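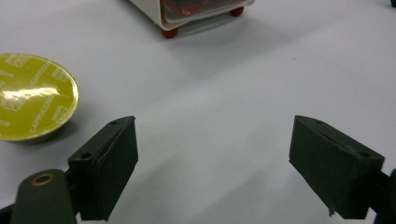
Fig. 1. Smooth pale gray tabletop in soft light.

Filed under: Student Work / Building Physics / Term Projects

Desk Surface Finish and Reflected Glare in the Bagheri Hall Reading Room
Mahsa Kazemi
Feb 14, 2018

1. Background

The reading room on the second floor of Bagheri Hall was refitted last summer. The old dark oak-stained desks were replaced with light gray desks supplied by Stidberg, and the ceiling fittings were replaced with LED panels. Since the refit, readers have complained at the front desk that printed pages are hard to read in the afternoon. The building office assumed that the new panels were too dim. This project tests that assumption and considers the desk finish as a second possible cause.

A desk surface reflects light in two ways. The diffuse part leaves in all directions and sets how light or dark the desk looks. The specular part leaves at the mirror angle and carries an image of the light source, sharp if the surface is polished and blurred if it is satin. A pale desk returns a lot of diffuse light, which helps, because the page and the desk are then close in brightness and the eye has less adapting to do. A pale desk with a satin finish can still show wide soft bands of light near a window. These bands move with the reader's head and lower the contrast of pencil marks and glossy paper placed nearby.

2. Method

Illuminance was measured on a grid covering all the desks, with the sensor of a Skister handheld meter lying flat on the desk. Readings were taken once with the blinds closed and the panels on, and once with the blinds open and the panels on, in the early afternoon under an even overcast sky. The meter was zeroed with its cap on before each row. The person taking the reading stood on the side away from the windows and leaned back until the value settled.

Desk luminance was measured with a spot meter borrowed from the photography lab, mounted on a tripod at seated eye height. Each desk was measured from the normal reading position and again from a position one chair to the left. Where the two values differed by a large amount, the desk was marked as having a visible reflection.

Three sample boards were then laid on the desk nearest the windows and measured in the same way: an offcut of the Stidberg desktop, the same offcut treated with Findurex matting wax, and a board painted with flat gray wall paint mixed to a similar shade.

The panels are rated at 4000 K. Color temperature was not varied.

3. Results

3.1 Illuminance

With the blinds closed, the desk average was 304 lux. The lowest reading in this condition was 280 lux, at the corner desk beside the periodicals shelf. The spread across the room was small, and no desk was in the shadow of a shelf or column. With the blinds open, the desk nearest the windows rose to 622 lux. The inner rows changed very little.

The electric lighting is therefore even but low for long periods of reading. Raising it would help the inner rows. It would do little for the window row, where illuminance was highest and where most of the complaints came from.

3.2 Luminance and reflections

In the window row, every desk was marked as having a visible reflection when the blinds were open. The reflection was broad with a soft edge, and it ran diagonally across the desktop from the window side. It covered the area where a notebook would normally lie for a right-handed reader. With the blinds closed, a fainter reflection of the ceiling panel remained on the same desks.

The inner rows showed panel reflections only. These fell toward the far edge of the desk, outside the usual reading area.

3.3 Sample boards

The untreated offcut behaved like the desk it was resting on. The waxed offcut showed a weaker reflection with no clear edge, and the difference between the two eye positions dropped to less than half of the untreated value. The painted board showed almost no difference, but it marked easily and would not be suitable for a work surface. The wax was tested one day after application, and wear was not studied.

4. Discussion

The original assumption is partly supported. The panels deliver modest illuminance, but the complaints follow the reflections more closely than they follow the light level. A reader in the window row has more than twice the light of the reader in the corner and reports more difficulty.

Some limits apply. All open-blind readings were taken under overcast sky, and direct sun in May would give a much stronger and sharper reflection. Complaints were logged by row only, so a comparison desk by desk was not possible. The spot meter had no recent calibration certificate, and its values were used only as ratios.

5. Recommendations

Tilt the window blinds upward in the afternoon instead of leaving them fully open. Turn the window-row desks by a quarter so that readers sit side-on to the glass. Treat one desk with the wax and inspect it at the end of the term before treating any others. Delay replacement of the panels until these steps have been checked with a second set of readings.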